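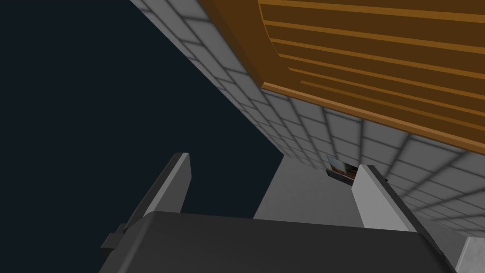 Trevgate Music Room
Stage, audio and rigging inspection: checklist with comments

Inspection date: 30/01/2018
Areas covered: main stage, front-of-house position, monitor position, dimmer cupboard, loading dock, green room
Areas not covered: bar, kitchen, street awning, upstairs office
Status at time of inspection: room dark, house PA installed, no touring equipment on site
Next inspection due: March

Key
P = pass
PC = pass with comment
F = fail, action required before next show
NA = not applicable
NI = not inspected

Comments are written against the item they refer to. Items marked F are repeated in the action list at the end.

Section A. Stage deck and access

A1. Deck surface free of holes, lifted edges and exposed fixings. PC
Ply worn through the top veneer at the drum position. No splintering. Carpet square covers the worn area during shows. Resurface at the next repaint.

A2. Deck legs locked and braced. P

A3. Front edge marked with white or luminous tape. F
Tape missing across the downstage left corner. Remaining tape is dirty and does not read from the centre of the stage under show lighting. Strip and replace the full run.

A4. Treads secure, with handrail. PC
Stage right treads sound. Stage left handrail has play at the lower bracket. Tightened during inspection. Recheck in March and fit a locking nut if it has moved.

A5. Drum riser castors locked or removed. P

A6. Keyboard and sampler riser level and stable. P
The riser is now used for most vocal-led shows, where the rig is two keyboards, a laptop and a pad controller. Combined load is well under the plate rating. Laptop stands are to be clamped to the riser and not stood loose on top of a keyboard.

A7. Wing space clear to the exit on both sides. F
Empty flight cases stacked stage left, reducing the passage to less than a person carrying an amplifier would need. The same comment was made at the previous inspection. Cases are to be stored at the dock or sent back with the hirer.

Section B. Mains power

B1. Stage distribution board accessible, labelled, door closes. PC
Labels for circuits 4 and 6 have been swapped by hand in marker pen. The handwritten version is correct. Print new labels.

B2. RCDs tested by push button. P
All tripped and reset.

B3. RCDs tested for trip time by a licensed electrician. NI
Outside the scope of this inspection. Certificate in the dimmer cupboard is current.

B4. Portable leads and power boards tagged and in date. F
Four-way boards at the monitor position carry tags that are out of date. One 25 m extension lead in the dock cage has no tag. All removed from use and placed in the quarantine tub.

B5. Audio and lighting supplies separated. P

B6. No power boards connected in series. F
One instance, behind the guitar amplifier line. Disconnected. The upstage centre outlet was free and should have been used. House crew to be reminded that this applies at rehearsals as well as shows.

B7. Leads strain-relieved where they drop from the deck. P

B8. Visiting equipment visually checked before connection. PC
The procedure exists and is on the wall. The sign-off sheet has blank entries for a number of support acts. A blank entry is treated as not checked. Equipment with overseas plugs must come in with a proper adaptor or be run from the house transformer. Travel adaptors without an earth pin are not accepted.

Section C. Loudspeakers and amplification

C1. Main hangs: shackles moused, safety bonds fitted and independent of the primary suspension. P
Viewed from the platform at close range on both sides.

C2. Main hangs: enclosure and hardware condition. PC
Dankwa tops, original hardware. Surface rust on one rear pull-back bracket, house left. Cleaned and treated. No loss of section.

C3. Subwoofers on stable footing. P
Ground stacked at the centre of the stage front. Rubber matting between boxes is in place.

C4. Sub enclosures: grilles and fixings tight. F
Grille on the second sub from house right has lost both lower screws and rattles on sustained low notes. Programme with heavy synthesised bass will shake out the remaining fixings. Replace the screws with thread-lock. Check every other grille at the same time.

C5. Amplifier rack ventilation clear. PC
Intake filters grey with lint. Vacuumed. Cleaning interval to be shortened from 12 weeks to 6.

C6. System limiter settings match the commissioning sheet. F
The low-frequency limiter threshold has been raised above the commissioned value. No record of who changed it or when. Restored to the sheet value and the processor locked. The password is to be held by the house engineer only. Visiting engineers who want more bottom end can have it from the desk, within the limiter.

C7. Wedges: cabinets, handles and connectors sound. PC
Wedge marked 4 has a cracked handle cup. Usable. Carry it by the cabinet until repaired.

C8. In-ear transmitters: output limited, packs in working order. P
Packs that have no internal limiter are not issued to performers.

Section D. Sound exposure

D1. Meter at front of house present and within calibration. P

D2. Level displayed to the mixing engineer throughout the show. PC
Display works. It sits behind the desk lid when the lid is left open. Move the bracket.

D3. Show logs retained. P
Logs sampled for the previous quarter. Readings complete apart from one support set where the meter was started late.

D4. Hearing protection available to staff and patrons. F
Dispenser at the bar end is empty. Dispenser at the door is stocked. Staff earmuffs at the monitor position have perished cushions. Replace.

D5. Staff rotation away from the front barrier position. PC
Rotation is rostered but not recorded. Add a column to the shift sheet.

Section E. Rigging and lighting

E1. Front truss: working load sign posted. P

E2. Front truss: Fanen chain hoists in date for service. P
Service plates read and compared with the register. Both agree.

E3. Hoist controller: emergency stop functions. P
Tested under no load, then with truss load at low height.

E4. All luminaires fitted with safety bonds. F
Two profile spots on the rear bar have bonds looped through the yoke but not around the bar. Corrected during inspection. Marked F because the fault was present when the inspection began. Check the full bar after each refocus.

E5. Lamp housings clear of drapes. P

E6. Drapes: flame retardant treatment current. PC
Black legs and borders are in date. The grey back cloth brought in for a filmed session has no treatment label. Removed from the bar and held until the supplier, Prirkley, provides paperwork.

E7. Haze machine sited clear of exits and detectors, fluid type recorded. P
Water-based fluid only. Detector isolation is logged at each show and restored at close. The log was complete.

E8. Strobe warning sign available for the foyer. P

Section F. Cabling and trip hazards

F1. Multicore run covered from stage to desk. PC
Ramp sections joined correctly. One lid is missing its hinge pin near the desk and has been taped. Replace the pin. Tape is acceptable until then if checked before doors.

F2. Microphone leads dressed to stands, spare length coiled at the base. P

F3. Lead vocal position clear in a radius that allows movement. PC
Singers working with a cordless microphone use the full width of the stage. Set lists and foldback leads should be taped flat to the deck along the whole front edge. Drinks are to be placed on the drum riser side table and not on the deck.

F4. DJ table secured against movement. NA
Table not on site.

Section G. Egress and emergency

G1. Exit signs lit. P

G2. Emergency lighting discharge test recorded. P

G3. Exit doors open fully from inside without a key. PC
Dock door opens but drags at the sill. Adjust the lower hinge.

G4. Extinguishers in place, tagged, unobstructed. F
The CO2 extinguisher at the dimmer cupboard is behind a stack of gel frames. Frames moved. Mark the floor.

G5. Music cut-out on fire alarm. P
Tested with programme at moderate level. PA muted, house lights came up, announcement audible at the desk and in the green room.

G6. First aid kit stocked. PC
Short of burn dressings and nitrile gloves. Order.

Section H. Action list

Before next show
A3 Replace stage edge tape
A7 Clear the stage left wing
B4 Test and tag, or discard, quarantined leads and boards
B6 Brief house crew on power boards
C4 Refix sub grille, check remainder
C6 Restrict processor access and record the reset value
D4 Refill dispenser, replace staff earmuffs
E4 Recheck bonds on rear bar
G4 Mark floor at extinguisher

Before the March inspection
A4 Recheck handrail bracket
B1 Print circuit labels
C5 Amend cleaning schedule
C7 Repair wedge handle cup
D2 Move meter bracket
D5 Add rotation column to shift sheet
E6 Obtain paperwork for grey cloth or return it
F1 Fit hinge pin
G3 Adjust dock door
G6 Restock first aid kit

At next repaint
A1 Resurface drum position

Completed items are to be initialled on the wall copy in the dimmer cupboard. An item that cannot be completed by its due point is carried forward with a written comment stating the interim control. B3 remains with the electrical contractor.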